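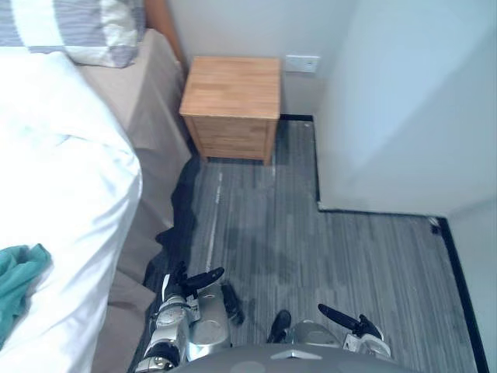
Search reviews Go
Print this page | E-mail to a friend

Lolel two-finger gripper kit, from Nimumau

Bought the pair in June for our home build. Three evenings to fit both, not the 30 minutes on the box. Instructions poor. 22 screws a side and the bag was one short, Tarbridge shop sorted me a spare.

Good: fingers grip well, soft cloth no bother. Duvet corners fine too. Quiet enough for a bedroom.

Bad: thin stuff flat on the floor, it just pushes it along. Drawer fronts with no handle, forget it. Wrist cable too short, had to splice ours.

Had the Kapoor one before, stronger but slow and teh joints worked loose. Would buy this again, at the sale price.

8/31/22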